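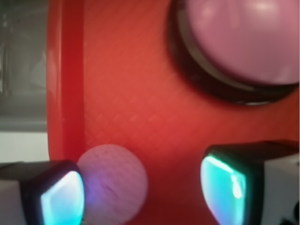
Session 4: Making the impossible thing behave

Right, so this week is all about how you bring the uncanny into a story without losing the reader on page one, and my main advice is to start with something dull. I mean it! Before your ghost walks in, give us a room with ordinary stuff in it, and look at the stuff properly. Take a red plastic tray. If you write "there was a tray on the side", I've got nothing. If you write that the floor of it is covered in fine diagonal lines that cross into little diamonds, and that the red goes darker where the shadow falls on it, then I'm in the kitchen with your heroine and I'll believe the next thing you tell me, even if the next thing is her dead aunt asking for toast.

Those of you who missed last time: we did first meetings between the human lead and the creature, and the handout is in the folder. You don't need it for this one, though there's a bit of overlap on point of view.

The running example

I'm going to keep using Prundolgate, the ghost novel we've been building on the whiteboard. Quick recap. Ching-wen has inherited a narrow house in the town of Mirkberg, beside the river Sin. The house comes with Gurero, a locksmith who died there in 1716 and hasn't left. He's charming, he's vain about his hands, and he lies. (Ching-wen Lai very kindly let us borrow her first name and has since regretted it.)

We agreed on 13 chapters. We also agreed that the two of them fall for each other, over my mild objections, so now we have to work out what a man without a body can do in a love story, and that brings us to rules.

Rules

A rule is anything your creature can't do, has to do, or pays for doing. Readers of this stuff are very, very good at rules. They've read hundreds of these books and they'll spot a ghost who walks through walls in chapter two and gets locked in a cupboard in chapter nine. You'll get emails.

For Gurero, we had these by the end of the session:

He can't cross the river.
He can move an object only if somebody living has touched it that day.
Each time he moves something, he loses a memory, and he doesn't get to pick which.

Three is plenty. Po-yen Lam wanted a fourth about mirrors, and it was a lovely idea, very creepy, but when we tried to find a chapter where it changed what anyone did, we couldn't. So it's gone in the spare drawer. Do keep a spare drawer, by the way. Mine's an old biscuit tin full of index cards and I've pulled two whole short stories out of it.

Look at the third rule again. The first is a fence and the second is a nuisance (useful for comedy, I'd think, all that running about touching the spoons). The third one hurts. Every time he helps her he might be forgetting her name. As soon as Intan Chong said it out loud the room went quiet and then everybody started talking at once, and I'd like you to remember that feeling when you're stuck. If your rule doesn't make you want to write a scene straight away, try making it more expensive.

When to tell the reader

Later than you think, mostly. A lot of drafts I see have the vampire sit down on a sofa and recite his terms and conditions. Garlic, yes, crosses, no, sunlight, only in summer. It kills the chapter stone dead.

Better to let the lead bump into the rule before she hears it explained. In our version, Ching-wen puts the kettle on in the morning, goes out, comes home after midnight, and asks Gurero to pass her a cup from the high shelf. He can't. He makes a joke of it and changes the subject. We don't get told why until two chapters on, and by then the reader has probably guessed and is feeling rather pleased with herself.

Siu-fong Wei asked whether that's cheating, holding back something the ghost plainly knows. I don't think so, as long as we're in Ching-wen's head. If you're in Gurero's head it's much harder, and I'd say don't hide it for more than a page or two. Readers will put up with a character lying to another character all day long. They get cross when the narrator does it.

Objects on a table
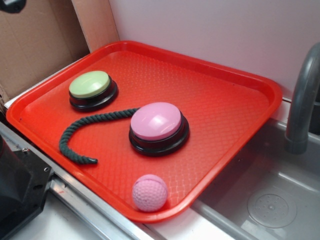
Fig. 2. Tray with two push buttons, a short dark green rope and a small pink ball.

The exercise we ran out of time for goes like this. Put a handful of unrelated things on a surface, and write 300 words in which your creature wants one of them badly. You're not allowed to say what the creature is. You're not allowed the words dark, ancient or ghostly either, because I've read them enough for one lifetime.

What I'm after is behaviour. Does it reach, or does it wait to be offered? Does it ask the human to leave the room first? Dinesh Gazi had a go at home and sent me a piece where the thing circles a ball of wool all evening, talking politely about the weather, and never once looks straight at it. I still don't know what it was. I didn't sleep brilliantly.

If you get stuck, write the human's side first and leave gaps where the creature would speak. Go back and fill them the next morning. I find my monsters talk far too much if I write them at night, they turn into uncles.

A note on tone

Somebody always asks whether it can be funny, and of course it can. The trick (and I say this as someone who's got it wrong in print) is that the jokes belong to the people and the danger stays dangerous. Ching-wen can be as sarcastic as she likes about sharing a bathroom with a dead locksmith. The memory loss isn't a joke, though, and she shouldn't make one about it until very late, if at all. I'd save that for chapter 12 and have it go badly wrong.

For next time

Write up the tray exercise or your own version of it, 300 words, double spaced please.
List the rules for your own creature and put a star by the one that costs something.
Read your first chapter aloud and mark the spot where you first mention anything uncanny. Bring the page with you.

We're doing endings in June, so if your ghost needs laying to rest, or marrying, or both, start having a think. And whoever has my copy of the purple anthology, can I have it back please, it's got my notes for the dialogue session in it.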